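Section 9. Anchoring the Loro shelving frame
Reading time: 2 minutes

Read this section before loading any shelf. An unanchored frame can tip.

1. Set the frame against the wall and level it with the adjustable feet.
2. Sort the hardware from bag 115 by length. Do not mix it with the hardware for the shelf brackets.

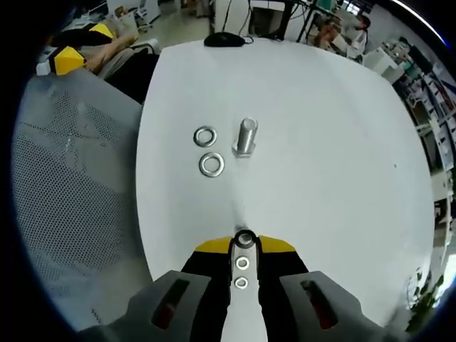

3. Mark the wall through the upper rail holes. Move the frame aside and drill.
4. Fit each wall bracket – flat side to the wall – and tighten by hand.

Note: Brackets marked 1009 fit the narrow frame. Brackets marked 1512 fit the wide frame.

5. Bolt the frame to the brackets. Put a washer under every bolt head. 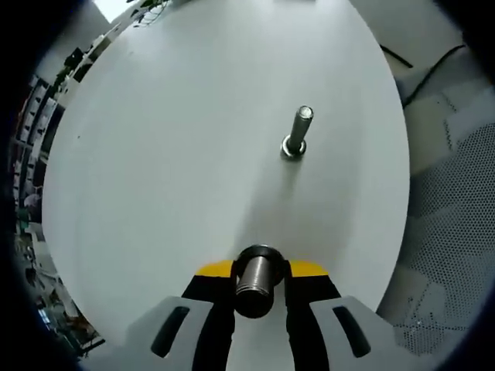
Fig. 9-2. Bolt, upright on tabletop.

6. Check the level again, then tighten fully with a wrench.

CAUTION: Do not use a power driver for step 6. Overtightening bends the rail.

Comments (2)

Mafalda Sampaio: Bag numbers are different on frames bought before November. Go by length.

kubicek_j: Does step 4 apply to brick?

Branum Shelving, Feltville | Contact | © Branum | Back to top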